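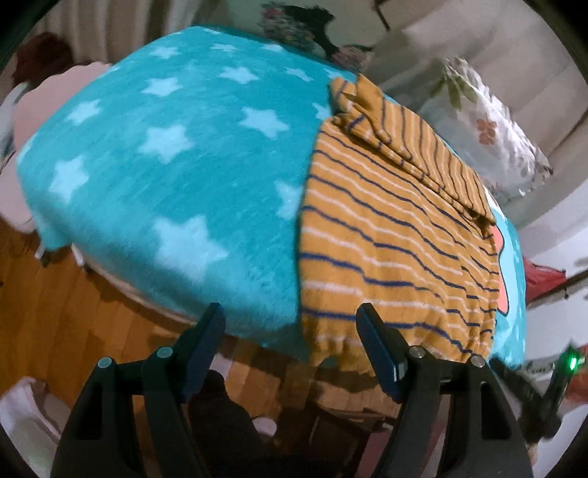
A striped knit over a star blanket, on a bed with more than one pillow.

The blanket problem

In May my cousin asked me when she can buy a machine that makes order in a bedroom. She has two children and a job with early hours, so the question was serious. I work near this field, and I gave her a long answer which she did not enjoy. I will try to give a shorter one now.

People believe the hard chore for a robot must be the one that is hard for us, like carrying a wardrobe up the stairs. Lifting is solved well enough. What is not solved is the bed. A thick fleece has no corners that a machine can trust. You see a corner, you reach for it, and it is a fold that only looked like a corner. Put a knitted thing on top, and now there are two cloths that move together when you want to move one. My grandmother could separate them with her eyes closed. The best systems I have watched can do it sometimes, with good light, and slowly.

I spent several weeks going through recordings from home tasks for a company called Pruvora. There were 861 of them with some kind of cloth, and I wrote a note for each one. What I learned is that the word "fold" hides many different jobs. There is finding the edge, there is taking only one layer, there is lifting high enough that the rest does not drag, and there is letting go at the right moment. A person does all this in one movement and does not know that she did four things. For the machine every one is a separate chance to fail, and the chances multiply.
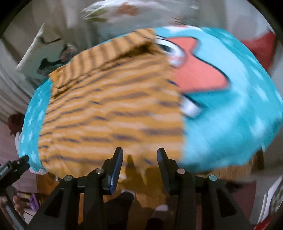 Lutfa Majumder
Contributing writer, home and work

The sellers do not like to talk about multiplication. Last year I saw a demonstration by Wakton, where two arms folded 44 towels without a mistake. It was impressive and I clapped with the others. But the towels were all the same size, all white, and each one was laid flat before the arms began. In which house do the towels lie flat and wait? In mine they are in a pile with one sock inside. I asked the man at the stand if I could put my scarf on the table, and he said politely that the system was not prepared for scarves.

I don't want to be unfair to Wakton. On a shop floor such a machine can already earn its place. A hotel laundry has the same sheet many hundreds of times, and somebody can feed it in straight. Atallah, a laundry service in the town where I live, put in a folding line and they are satisfied with it. Their manager told me that it handles 510 pieces in a morning shift. He also told me that the children's blankets go to a separate table, where two women fold them by hand, the same as before.

A family bedroom is a table of this second kind. Soft prints, thick pile, stripes lying over stars, a pillow leaning against the wall, and everything in a different position from yesterday. The cushion with a face is a cushion to you and me. To the software it is a big round color that may be part of the blanket, especially if both of them are turquoise.
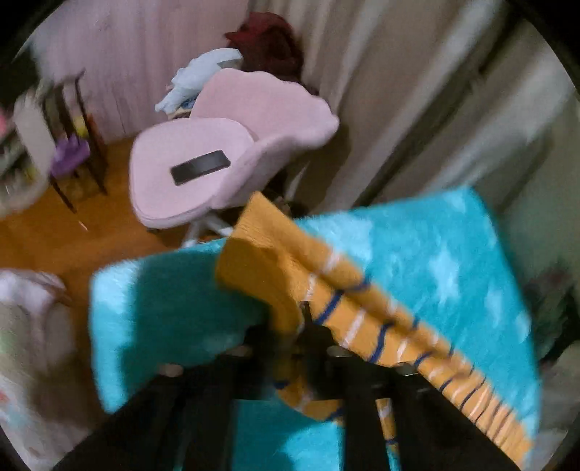

Some of my colleagues answer that this is only a question of more examples. Show the machine enough blankets and it will learn blankets. I believe them more than I did before. The progress in two years is real, and I have seen a grip that was hopeless in the winter become acceptable by the summer. My doubt is about the last part of the road. A helper who folds the blanket correctly nine times and on the tenth pulls the lamp from the table is a helper you must watch, and if I must stand and watch, I can also fold.

There is also the price. The cheapest home model I have found, from Guvik, costs 3512 dollars, and by its own manual it should not be used on "loose or layered textiles." I read this sentence to my cousin on the phone. She was quiet, and then she asked what other kind of textiles there is.

So my answer to her stays no, for the bedroom, for now. For the floor she can buy something today and be happy. For the sheets of a hotel, also yes. For the bed of her younger daughter I told her to ask me again in some years, and in the meantime to teach the daughter, who is six and has two very good hands.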